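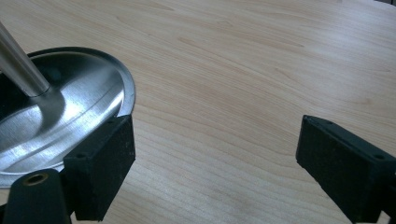 Oiling a light wood table: is the "seven coats" thing real?

Posted in Furniture and Floors

I bought a second-hand dining table in the spring, pale wood, bare or very nearly bare as far as I can tell. The seller said it had been "oiled at some point" and couldn't say with what. The leaflet that came with a tin of Omberg table oil tells me to put on seven thin coats, one a day, then one a month for the first year. That is a lot of oil, and Omberg sells oil, so you'll forgive me for wondering.

A man in the shop told me to skip oil altogether and buy Pliludex, a hard wax that comes in a tiny tin and costs £39. He said two coats and it's good for ten years. When I asked how he knew, given the stuff has been on the shelf since last year, he changed the subject to brushes.

What I want is simple enough. We eat at it every day, people put hot mugs down without thinking, and I don't want it to go orange. My mother's table went orange and she swears it was linseed. I've read four websites, each of which says the other three are wrong. Has anyone kept a table going for a good few years with one of these, and did you really do all the coats?

Also, is there any way to find out what's on it already before I make a mess?

Moorhen_Lane

Urketti

Seven coats is nonsense. I've done two tables and a worktop and never got past three on any of them. After the third the wood stops taking it in and you're just wiping it off again with a rag. If you leave it on because the leaflet says so, it goes tacky and you'll be picking crumbs out of it in a fortnight.

The monthly top-up is the bit I'd be most suspicious of. Mine gets done when it looks dry and a splash of water stops beading, and that has been less than once a year. Your table may be thirstier. There isn't a number that suits every table and I don't trust a tin that gives me one.

Your mother is probably right about linseed, by the way. It does yellow, more so in a dark room. But nearly all the oils warm the colour up somewhat, including ones with "clear" on the label. Turn the table over, wet a patch underneath with plain water and look at it while it's damp. The oiled colour will be something like that, at least to begin with. If you hate it, buy something sold for keeping wood pale and try that underneath too.

For what's on it already, put a few drops of water on the top somewhere you don't mind. If they soak in and leave a dark spot, there isn't much there. If they sit up for ten minutes there's a finish of some kind, and you'll need to sand it or at least clean it well before anything else goes on. It won't tell you which finish. I don't know of a home test that will, whatever people claim about vinegar.

One thing I wouldn't shrug off is the rags. Spread them out flat outdoors to dry, or soak them in water before they go in the bin. Oily rags in a heap can heat up and catch fire by themselves. I thought it was an old wives' tale until a neighbour lost the end of his shed.

pinboard77

just use olive oil, its what we use and its natural. smells nice. no need to buy anything

Gholamreza Shojaei

Please don't use olive oil. It never sets, so it stays in the wood as a greasy film and can turn rancid in the end. "Natural" doesn't come into it.

I agree with most of what Urketti wrote but would quarrel with a couple of points.

Three coats is a fair rule for hardwood. Some pale tables are pine or another soft wood, and those can drink four or five before they settle. If you can dent the underside with your thumbnail, expect to use more. So the leaflet isn't a complete lie, it's just written for the thirstiest table anybody ever owned, and I expect the sales people were happy with that.

As for hard wax, I used Pliludex on a desk and Zarei, which is a cheaper one, on a kitchen table. I can't tell them apart. Both said ten years on the tin or words to that effect. The kitchen table needed patching after two, mostly where the elbows go. I'd still choose it over plain oil for a table that gets used every day, as it shrugs off spills better and you can repair a spot without doing the lot. But ten years is for a table in a room where no one eats.

Hot mugs are harder. I have not found an oil or a wax that stops a white ring every time, and I've had rings on both. A light rub with a very fine pad and a dab of the same product usually shifts them. Usually. Coasters are cheaper than any of this. I know they won't get used.

If you go ahead, sand along the grain and stop at a middling grit. People love to go up to something silly so it feels like glass, and then the oil can't get in and they blame the oil. Wipe off the dust with a barely damp cloth and let it dry overnight. Put the first coat on thinner than seems right, leave it for whatever the tin says, and then rub off everything that will come off. A sticky table is nearly always down to somebody skipping the rubbing off.

Do the underside as well, one coat. I've read that it prevents warping and I've read that it makes no difference at all. I do it because I've got the rag in my hand anyway.

And check the tin for how long it takes to harden. Dry to the touch is one thing, fully cured can be weeks. Mine said 27 days in small print on the back, and on the front it said "ready tomorrow". I kept a cloth over it and wiped up spills straight away for the first month.

Moorhen_Lane

Thanks both. I did the water drops and they soaked straight in on one half and sat there on the other, so I suppose someone gave up halfway. It'll have to be sanded. The thumbnail does leave a mark underneath, so softwood I'm guessing.

I've taken the Omberg back and they gave me a credit note. I'm going to try the Zarei on the underside first and leave it a few weeks before I believe anything on the label.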